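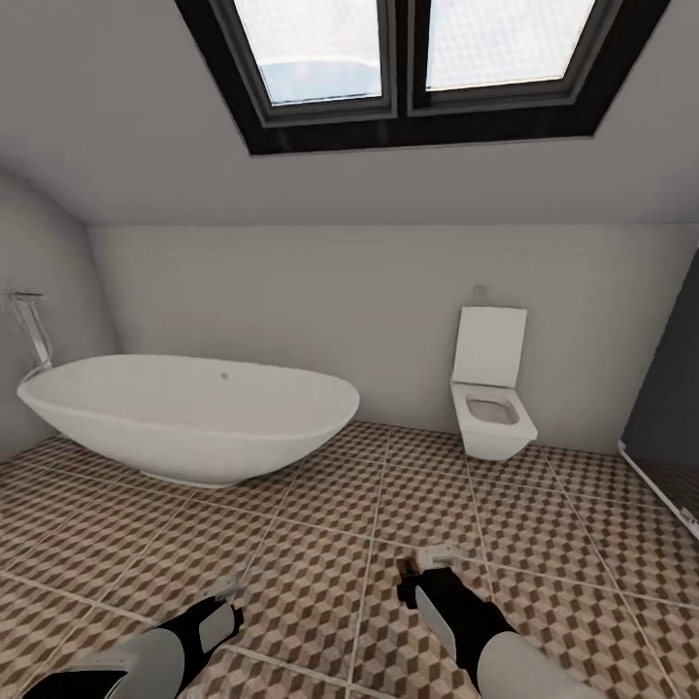 The attic bathroom in the Standiter simulator, with both grippers low over the patterned floor.

Standiter Open Day

The Standiter Open Day is a public demonstration of household robot software held in Brorville. It is run by Standiter, a developer of simulated homes for training two-armed robots. Latest edition: 21 March 2026. Entry free, booking needed for the driving sessions.

Background

Began as an in-house showing for Kerkarano, the firm that supplies the arm controllers. Opened to the public the next year. Moved from January to March after snow closed the road to the site – the date has stayed in March since.

Format

Visitors come in groups of 13. Each group gets a short talk, then a run on a large screen, then time at the controls. Three rooms are offered, all rendered, no physical robot on the floor. Sessions overrun often, and the printed timetable is treated as a guide.

The attic bathroom

Best known of the rooms. Sloped ceiling with a dark-framed skylight, oval freestanding tub, floor-mounted chrome faucet, wall-hung toilet with the lid up. The floor tiles carry a cube pattern in brown, tan and cream that reads as stacked blocks. Staff use it to talk about depth: a flat floor that looks stepped is a hard case for camera-based systems, and the gloss white tub against pale walls is not much easier. The view is from the robot's side, two arms reaching in from the bottom corners, black grippers aimed at the open floor between tub and toilet.

Visitors steer with a pair of hand controllers. Usual task is to bring both fingertips close to the tiles without touching. Contact ends the turn. Harder then it sounds, according to the event leaflet.

Jafri scoring

Turns are scored with Jafri, a tool written by Standiter for its own testing. It logs fingertip height, speed and contacts, up to a maximum of 600 points. Scores are shown on screen but not kept. Jafri was later released seperately, with a cut-down version of the bathroom included.

Reception

Local coverage mostly favorable. Complaints about the queue for the controls, and about the lack of real hardware – Standiter has said the event will stay screen-only.

See also

Kerkarano
Robot simulation
Teleoperation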